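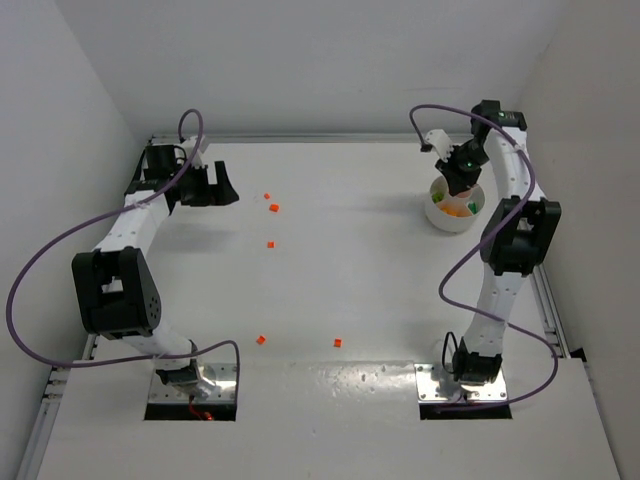
Riltthorpe Toy Library Opens Its Block Table to Families This July

Last updated: Tuesday, 9 a.m.

July | By Inès Chauvin, Riltthorpe Toy Library

The Riltthorpe Toy Library will start lending building blocks and small construction pieces this July, and we could not be happier to get them out to families! Members can borrow up to two sets at a time and keep them for 14 days.

The new collection is called Hekside, after the street where the library first opened. It runs from plain cubes for small hands to studded bricks, arches and flat tiles for children who like to plan a whole town before lunch. Every set comes with a bowl, and members are asked to return the pieces in it.

"Parents kept asking us for blocks, and we kept saying soon," said Tímea Barta, who runs the lending desk. "A bright orange cube and a bowl can fill a whole morning for a toddler. Drop it in, tip it out, start again. I love watching that."

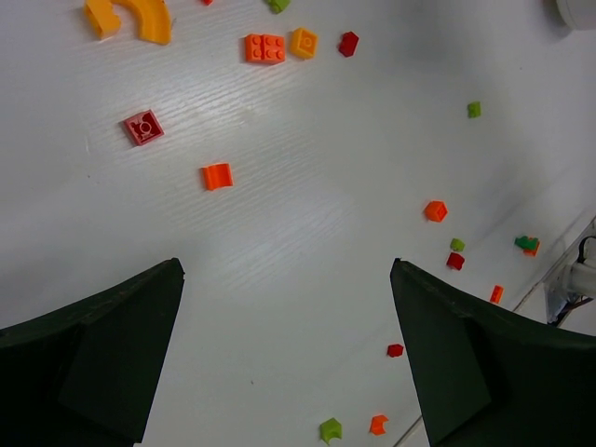 Older children will find plenty to dig through as well. The mixed brick sets are lent unsorted, with reds, oranges and greens all together, and sorting them at home is half the fun. Some families go by color, some by shape, and a few (we know who you are) go straight to building.

The library will also hold a weekly tidy-up table on Tuesday afternoons, when children can help match stray pieces to their sets before they go back on the shelf. There are eight places at the table, and children under five should bring an adult.

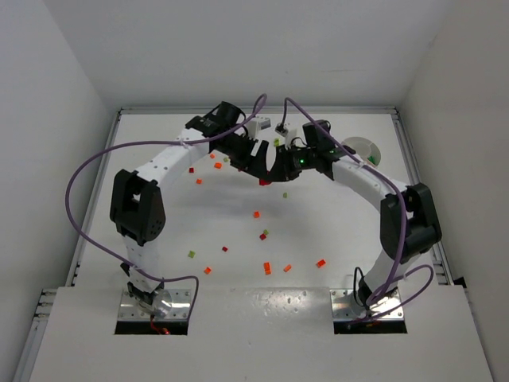 Larger single blocks can be borrowed too, and they are a good first choice for anyone still learning to stack. Amanuel Tekleab will be on hand at the tidy-up table to help members pick a set and to take back pieces found under the couch months later. No charge for those!

Borrowing is included in regular membership, and new members can sign up at the desk.

Contact: Kidus Demissie, Press Desk, Riltthorpe Toy Library
© Riltthorpe Toy Library. All rights reserved. | Back to top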